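February 28, 2024

Garage all evening again, and I'm writing this with my boots still on. Drorkeser (yes, the arm has a name now, I gave in back in December) spent the night on dish soap, with the tray and the steel bowl for company.

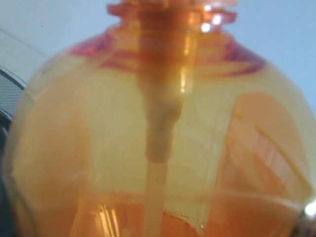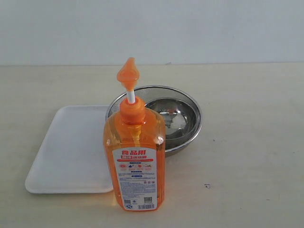
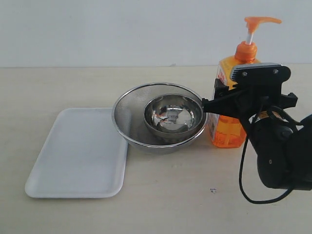
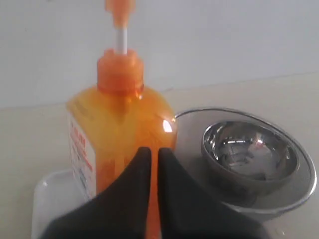 The orange pump bottle, four ways — the third has the most of the arm in it.

I'm up to 484 saved runs and I still can't decide where the fingers should go on that bottle. Low feels safer to me, but then the pump head is so far up top that I worry about it swaying. I changed the approach height to 70 millimeters in the config and wrote the old number on masking tape so I don't lose it again!

The Stoica driver board threw error 1214 twice before dinner. Reseated the plug, went and ate some cold noodles, came back and it was fine, so I've learned nothing. The Gedar power supply is humming too (a new hum, lower than the old one) and I don't love it.

Still to do: order longer screws from Jirnness, tie up the cable at the wrist, back up the folder before I touch anything else. Bed now — it's way too late.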